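Skolteck pauses canteen work after gripper fingers lose hold

Friday, May 9, 2025

Skolteck has paused its table-clearing work in public dining halls after a fault in the fingers of its hand-held grippers caused 2 of the tools to drop drink containers during sessions this week. No one was hurt, the company said, and the spills were cleaned up on the spot.

The grippers are carried by workers, who use them to pick up cups, bottles, wrappers and trays while a camera on the tool records each movement. The recordings go to Cinden, which is using them to train a robot arm meant to clear tables after meals.

In both cases the tool closed on a container, lifted it clear of the table and then let it slip, Skolteck said in a notice to its site partners. One was a full cup of hot tea. The lid came off when it landed, and the tea ran across the tabletop and onto the floor. The worker had stepped back by then. The other was a bottle of water with the cap on, which rolled under a chair and did not leak.

The company traced the fault to the pads on the inside of the fingers. The pads are glued to a flexible ribbed section that bends around whatever is being held. On both tools the glue had let go near the tip, so the pad slid forward under load and took the container with it. Skolteck said the gap was hard to see when the fingers were open and did not show up in the grip check done at the start of each shift, which uses a light foam block.

The fingers are made by Vasseur. Records kept with the tools show that one had gone through 980 closings since its fingers were last changed and the other 966. The service sheet allows more than that before a change is due, and Skolteck said it no longer considers the figure safe for work with hot drinks.

Vasseur said it is looking at a batch of pads delivered in September and has asked for the failed parts to be sent back. It has not said whether other customers received pads from the same batch.

Until new fingers arrive, Skolteck has told its crews to stop work at any site open to diners. Practice runs may go on in its own building with empty containers only. The start-of-shift check has also been changed. Workers must now pull on each pad by hand — at the tip as well as the base — and lift a filled, capped bottle over a tray before they begin.

Mimadard, which runs the dining halls where the sessions were held, said it had not asked for the work to end but wants hot drinks kept out of it for good. It has also asked that tables in use for recording be set apart from those where people are eating. Skolteck said it had agreed to the first request and was working on the second, which depends on the layout of each hall.

Cinden said the pause would delay its training schedule and that recordings made with the 2 faulty tools would be held back until they had been reviewed. No date has been set for work to resume.

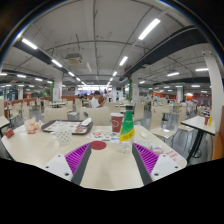
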